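Yellow basket on the desk: keep it or shift it?

mulville_mags
Right, settle this for us. I've got a white standing desk with a black wire mesh shelf at the back, and a yellow plastic basket in front of it that has become the snack basket. My other half says food belongs in the kitchen. I say if the fruit isn't under my nose I eat biscuits.

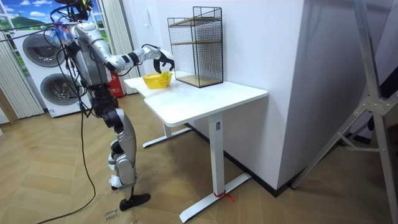

Home & Storage > Desks and Small Spaces
Replies: 6

Roald Forsberg
Keep the basket, but get it up on the shelf. You're giving away the best bit of the desk! I had a Climov unit years ago and everything lived on the bottom board, post and all.

sandhu_2243
Disagree with Roald. Fruit on a shelf gets forgotten — mine went soft in June and I only found it by the smell.
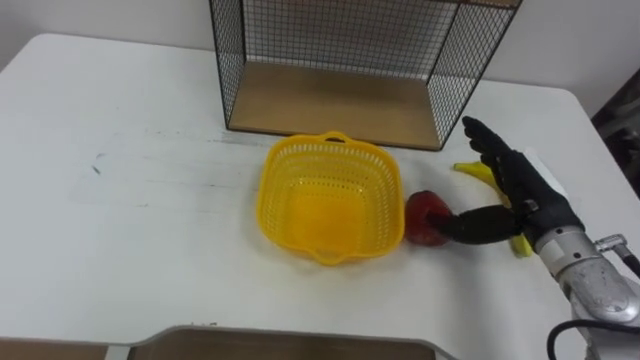 Mine's back on the desktop now and gets emptied every couple of days. Rinse it under the tap while you're at it.

mulville_mags
Ha, I'm with sandhu. Roald, the bottom board is for my notebooks, hands off.

Roald Forsberg
Notebooks can go in a drawer. Hodberg do one that clips under the desktop and holds up to 2 kilos.

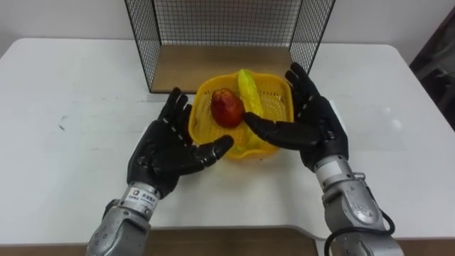 hodge2774
What you put in matters more than where it sits, I reckon. Apples are fine out for a week. Corn I'd never leave out, it goes starchy, so the cob next to your apple wants to be in the fridge by teatime. Basket itself is grand, all those little holes let the air round.

mulville_mags
Fine, corn's going in the fridge. Basket stays where it is though.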